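Tuesday, September 8, 2020
By the Ruvthorpe project office

Progress report to the Pacheco fund: used-car odometer records

We are past the halfway point and there is a lot to be pleased with! The aim, as you'll remember, is to give people buying a used car in and near Ruvthorpe a free way to see how the mileage on that car has changed from one inspection to the next, so that a rolled-back odometer stands out before any money changes hands.

The biggest step since our July update is that the paper inspection slips from the Brudholm garages are now in the system. There were 80 boxes of them, some going back to the days of carbon copies, and every box has been sorted, scanned and typed up. The handwriting was the slow part. A seven and a one can look very much alike on a greasy slip, and one wrong digit makes an honest car look crooked, so each mileage reading was typed twice by different people and compared. Where the two didn't match we went back to the scan.

Tetis, the search tool, now runs on the full set. Type in a plate or a VIN and you get a plain list of dates and readings, oldest first, with any drop in mileage marked in red. We tried a fancier version with a graph and people at the trial sessions liked the list much better, so the list stays.

Seven dealers have agreed to put a Tetis printout in the window of every car they sell. We had hoped for that many by the end of the whole project, so this is wonderful news – and two of them came to us without being asked.

Two things are behind. Motorcycles are not in yet, as their slips use a different form and we need a separate entry screen. The page explaining what to do when a reading looks wrong is also still in draft. We want it to say clearly that a drop can come from a replaced instrument cluster or a plain clerical mistake, and that the buyer should ask the seller for the paperwork first.

Spending is within the budget you approved, and we are not asking for any changes. Next up are the motorcycle screen, the help page, and a round of visits to dealers on the Brudholm side who haven't seen the tool. We can't wait to show it to them.
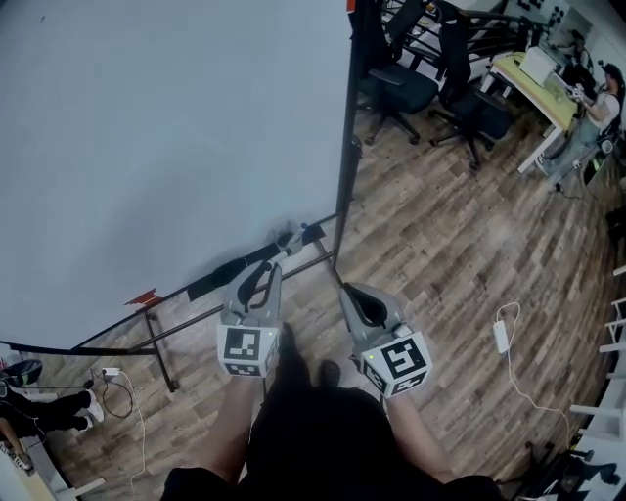

Two hand-held grippers, with a whiteboard nearby.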